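The Spontaneous Remarks

By the semifinal Ayane Nomura had written "You took that song and made it your own" for eleven singers, a ventriloquist and a dog, and she had begun to feel it was losing its edge.

Her job title was audience liaison. The real work was done in a former coat check at the back of the Kuroda, where she typed what the judges were about to blurt out. They blurted it off a screen hidden in the desk, and they liked it in capitals. Denny, who had been on a soap and sat on the left, also liked his crying marked, with a note on which eye.

The show was called Turnville's Got a Voice until a letter came from some lawyers, and after that it was called Tidia Live, for the channel. Every week it went out to most of the county and to a retirement home in the next one that had trouble changing the input. The prize was $2,000 and a slot opening for Kenanura, who had once had a hit in October and had been touring on the strength of that October ever since.

"It's down to the kid or the plumbers," said Marcy, the producer, leaning over the half door where people used to hand in their furs. "Who do we like?"

"Doesn't the public decide?"

"Sure. I'm asking who we're going to be surprised about."

The kid was a sixteen-year-old named Lorelei who sang with her eyes shut and one hand out in front of her, as if feeling for a light switch. She was very good. The plumbers were three brothers-in-law in matching vests, and they weren't very good, but their mother-in-law ran a phone tree that could have elected a governor.

Ayane wrote both versions. For Lorelei she wrote GOOSEBUMPS (SHOW ARM). For the plumbers she wrote YOU LOOK LIKE YOU'RE HAVING SO MUCH FUN UP THERE, which was what you said. Then she went to dress rehearsal, where Denny read GOOSEBUMPS to the plumbers and held up his arm to be inspected.

"It's the other one, Denny."

"I was getting them, though," Denny said. He sounded a little shaken.

The trouble started at the first commercial break. The screen in the desk went blue, came back, and began showing last season. Ayane could see it on her own monitor. A bagpiper from four weeks into the previous run was being told that Scotland would be proud, and there were 300 people in the seats and a girl with her eyes shut halfway down the ramp.

She called Marcy. Marcy called the man who understood the desk. The man who understood the desk was at his daughter's recital, and he picked up, but only to let Marcy hear some of it.

Lorelei sang. It was an old ballad about a drowned sailor, and she did it without the key change, although the key change had been discussed in two meetings. When she stopped, there was the sort of quiet you don't get in a room with a nacho stand. Then there was a lot of noise, and then the host turned to the judges' desk, beaming, and asked what they thought.

Nothing happened. Ayane had the headset on and listened to it not happening. She had never heard a second go by on Tidia Live without somebody in it.

"Well," said Denny. He looked down at the desk. "Scotland would be proud."

Lorelei opened her eyes.

"I don't know why I said that," Denny went on. "I'm from Dayton. My dad used to sing. He was terrible, he did it in the truck. I haven't thought about the truck in years." He stopped. Both of his eyes were going, and nobody had put that in. "I'd like to hear it again, is all. Can she just do it again?"

She couldn't, the plumbers were on. They came down the ramp in their vests and did a medley, and one of them pointed at the mother-in-law, and the mother-in-law pointed back. Judge number two, a retired weather girl named Patrice who had never once gone off the screen, told them that the tenor was flat, that she suspected he knew it, and that her own kitchen sink had been dripping since the fall. The tenor said he'd take a look. The crowd loved it. Patrice looked around like a woman who had found a door in her own house.

"Kill it," said Marcy in the headset. "Get them back on script. Is there a script?"

"I can run it out there on cards," said Ayane.

"Do that."

She took a fat black marker and a stack of the cardboard they put inside shirts. She wrote WHAT A JOURNEY. She wrote THIS IS WHY WE DO THIS. She carried them down the side aisle bent double, past a row of cousins with a banner, and knelt in front of the desk where the cameras couldn't get her. Denny saw her down there. He shook his head, not unkindly, the way you'd refuse a second helping.

So she stayed on her knees through the results. The host opened the envelope and took as long over it as a person can. It was the plumbers. Of course it was the plumbers; the phone tree had been lit since four in the afternoon. Lorelei clapped for them properly, up by her chin, and the tenor hugged her and lifted her clean out of one shoe.

Marcy found Ayane in the coat check afterward, putting the cap back on the marker.

"The station manager called. He loved it. He wants all of that again for the final, the truck and the sink and everything."

"It wasn't written."

"No, I know. So write it."

Ayane thought about it for the length of time it took Marcy to eat a mint. "What eye?"

"Both," said Marcy. "He did both. It tested great."

She started on it that night. DAD (TRUCK), she typed. PAUSE AS IF REMEMBERING. It was surprisingly hard. She gave Patrice a dripping faucet, then a running toilet, then took out the toilet on grounds of taste. Around midnight she wrote SCOTLAND WOULD BE PROUD and looked at it for some time, and it was still the best line on the page, and it had belonged to the bagpiper.

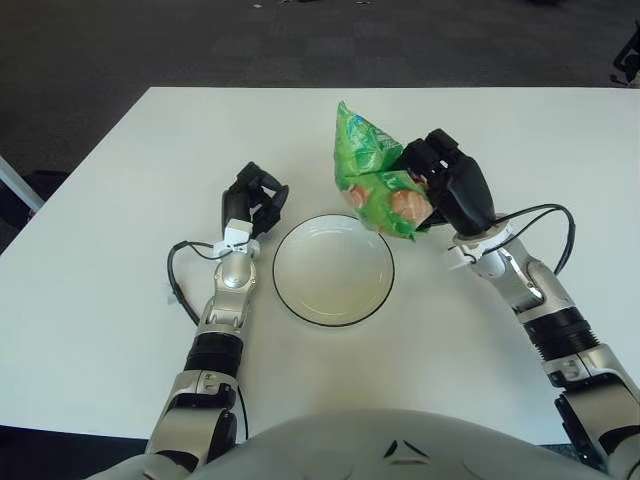

The final ran four minutes long and Denny cried on cue, left then right, because he had misread "both." Kenanura came on at the end and played October. The plumbers won again, in the sense that they won the thing they hadn't won yet, and spent the $2,000 on a van. At the wrap party Ayane got to the buffet late and found what was left of it, a round white plate with a thin black line around the rim, sitting empty on a white table. Lorelei had come as somebody's guest and was standing there too. "You were very good," said Ayane, who had been working on it since the semifinal and had cut it down from a page and a half. Lorelei said thank you, and asked if she knew whether there was any more of the dip.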